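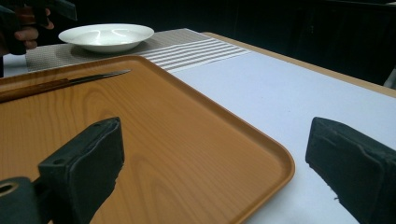
My grandmother owned one good knife and she kept it in a drawer with the string and the candle ends. I thought about that drawer many times this winter, when I began to ask people where they put a knife down in the middle of cooking. It is a small question, and most people answered it with a laugh, but then they walked to their kitchen to check. In mine the answer is a tray. It is plastic, orange-brown, with a wood pattern printed across it and a raised rim all the way around, and the knife lies along the far side with its brown handle to the left. I have worked like this for years and I did not know it was a habit until I had to write it down.

The reason I had to write it down is Dezső Vida, who sharpens knives in a rented shop behind the bus station in Zandham. I brought him three knives on a Tuesday in February, wrapped in a dish towel, and he unrolled the towel on his bench and looked at the edges for a long time without touching them. Then he asked me what they had been lying on. I told him I cut only on wood. He said he had not asked about cutting.

Vida is sixty or a little older, and he speaks slowly, with pauses in which you could drink half a coffee. He learned the trade in the workshop of the Borbély factory, where they made butcher tools until the factory closed. According to him, a home knife loses its edge in three places: on the board, in the sink, and on the way between them. The first two everybody knows. The third is the one he likes to talk about. People put the knife on the stove, on a plate, on top of the salt jar, on the edge of the counter with the blade looking out into the room. They drop it into the drying rack among the forks. "A knife is always somewhere," he told me. "Ask where."

So I asked. I wrote to 26 people, friends and relatives and a few cooks I know from earlier articles, and requested that they tell me honestly what happens to the knife after the onion is cut and before it is washed. Six of them use a tray, as I do. Five leave it on the cutting board, and push the food around it. The others gave answers that were hard to put into groups. One cousin sticks the point into the board, and she knows very well what I think of it. An old classmate lays the knife across the top of the pot, "like a bridge."

The longest reply was from Gergely Szekeres, who cooks lunch for a school in Fultis and has to wash everything he uses before two o'clock. He invited me to come and look, and I went there by the early train.

In his kitchen every station has a tray. They are plain and a bit ugly, and they come from a catering supply store that was selling its old stock. He puts the knife at the back of the tray, always parallel to the long side, and the handle goes to the left because he is left-handed. The front part of the tray stays free for whatever is coming next: the peeled carrots, the lemon, the wet cloth. When he moves to another table he lifts the tray, and the knife travels with it. I asked if he had been taught this at cooking school. He had not. He had once worked in the restaurant of the Dikusley hotel, under a chef who shouted when he heard metal touch stone, and after one season of this a person will find a method.

I liked his trays because they do nothing clever. The rim is perhaps as high as a fingernail, but it is enough to stop a blade from sliding off when somebody bumps the table. The plastic is softer than a stone counter and much softer than a steel sink. It can be wiped in a moment. A real wooden tray is more beautiful, I agree, and I was given one as a wedding present, but it became gray and rough from washing and now it carries letters in the hallway.

There are arguments against it. My sister, who has a kitchen in which two people cannot pass each other, says that a tray is only one more thing to wash. She is right for her kitchen. Others have a magnetic bar on the wall and are happy, although Vida complains about those too, and showed me with a wooden ruler how people pull the knife straight off when they should roll it away from the edge. For a knife with juice on it, the bar is no help in any case, unless you enjoy cleaning the wall.

I will add a few things that I learned by doing them wrongly. Do not cut on the tray itself, even a single clove of garlic. The printed surface will scratch and the scratches hold color, as I know from a beet. Put a thin cloth under the tray if the table is slippery or covered. Keep the blade toward the back, away from your sleeves, and do not let a towel fall over it. If there are children in the house, the tray goes to the far side of the table, and the handle should not stick out where a small hand can reach it.

When I returned to collect my knives, Vida had written a number on the ticket, 301, and under it one word that I could not read. I asked him what it said. It said "tray," with a question mark. I told him yes, since many years, and he nodded and charged me the full price.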